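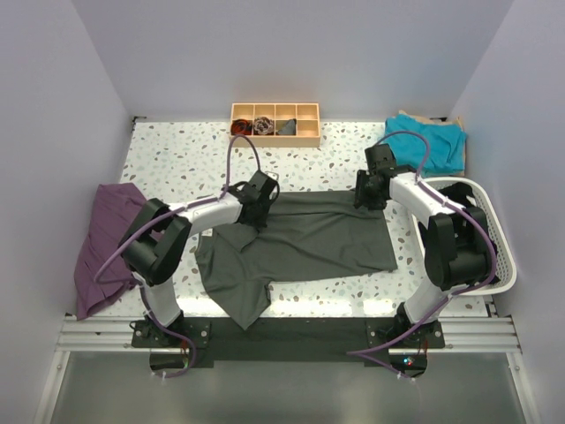 10월 14일 금요일, 휴가를 하루 내고 플라케로(Plarkero) 오픈데이에 다녀왔다. 8월에 신청 메일을 보내 놓고 잊고 있었는데 일주일 전에 안내문이 왔다. 오전반과 오후반 중에 오후반으로 배정됐다.

건물 입구에서 이름표를 받고 2층으로 올라갔다. 처음 30분은 회사 소개였다. 발표는 콜레트 바이(Colette Bailly)라는 분이 영어로 했고 통역이 붙었다. 의류 정리 작업을 맡은 팀의 책임자라고 한다. 팀 안에서는 이 프로젝트를 엘타댄스(Eltadance)라고 부른다. 지금까지 모은 작업 기록이 3,448건이고, 그중 셔츠 종류가 2,000건이라고 했다. 나머지는 수건과 바지, 양말이다.

발표가 끝나고 시연을 봤다. 테라초 무늬 테이블 앞쪽에 흰색과 검은색으로 된 팔 두 대가 나란히 달려 있고, 그 사이에 짙은 회녹색 옷을 펼쳐 놓고 작업한다. 셔츠로 보였는데 옆으로 뉘어 놓아서 소매 하나가 테이블 앞으로 넘어와 있었다. 왼쪽 그리퍼는 접힌 자락 옆에서 천에 닿아 있고, 오른쪽 그리퍼는 위쪽 모서리에 가 있었다. 사람이 옷을 갤 때 손이 가는 자리와 크게 다르지 않다.

옷 말고도 테이블에 물건이 꽤 있다. 뒤쪽에 여덟 칸짜리 나무 정리함이 있는데 앞줄 세 칸에만 물건이 들어 있었다. 오른쪽에는 검은 옷이 담긴 흰 플라스틱 바구니, 그 뒤로 청록색 천이 베이지색 천 위에 개어져 있었다. 왼쪽 가장자리에는 길쭉하게 접은 보라색 천이 있었다. 팔을 따라가는 케이블도 보라색이라 나는 처음에 천이 걸린 줄 알았다.

질의응답 때 앞줄에 앉은 분이 소매가 테이블 밖으로 나가면 어떻게 하느냐고 물었다. 다시 끌어올려서 펴는 동작도 따로 모으고 있고, 그런 기록이 191건 있다고 했다. 나는 검은 옷처럼 주름이 잘 안 보이는 것도 되는지 물어봤다. 밝은 색보다 어렵고 조명 위치를 여러 번 바꿨다는 답을 들었다. 속도에 대한 질문도 나왔는데 아직 사람보다 느리다고만 하고 수치는 말하지 않았다.

1층에는 협력사 부스가 두 개 있었다. 고르니코(Gornico)는 그리퍼 손가락 부품을 가져왔고, 가이야르(Gaillard)는 케이블 고정 부품을 전시했다. 고르니코 쪽 샘플은 만져 볼 수 있었는데 생각보다 가벼웠다. 가이야르는 카탈로그만 받아 왔다. 집에 와서 보니 전부 프랑스어다.

이날 전체 신청자가 400명이었다고 한다. 오후반은 시연실 앞에 줄이 길어서 한 번밖에 못 봤다. 다음에 가게 되면 오전반으로 신청할 생각이다. 주차장이 좁으니 차는 두고 가는 편이 낫다. 나는 역에서 걸어갔고 15분 걸렸다.

내년 일정은 아직 공지가 없다. 신청 페이지가 열리면 여기에 링크를 추가하겠다.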